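Datasets / Elections and Information Integrity

Home Browse Contribute Contact

# Altstead Election Messaging Corpus

## Summary

The Altstead corpus contains public social media posts collected in the final weeks of the Pliltulton municipal campaign. It is intended for the study of coordinated messaging and foreign influence activity directed at local voters.

## Contents

The release holds 2000 posts in 87 files. Each post carries a language code, an hour of posting and one of 6 labels, from "ordinary campaign speech" to "coordinated, origin unclear". Account names have been replaced with random keys. Deleted posts are kept as text only.

## Labeling

Two readers labeled each post separately. Disagreements were passed to a third reader at the Ivport office - the final label is the only one published. A sample of 100 posts was labeled a second time in July.

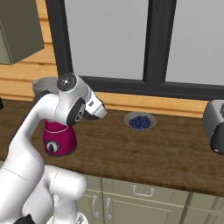 Azlan Yeoh has objected that the label "origin unclear" will be read by the press as "foreign", and has asked for the two to be kept apart in any published count. The maintainers accept this point. Users should not cite the label as evidence that a state was involved.

## Known limits

Private groups and paid advertising are not covered. Posts in languages other than English were labeled from translation.

## Access

Requests are handled through the Ginting portal. Applicants must state the purpose of the research and agree not to attempt to identify account holders.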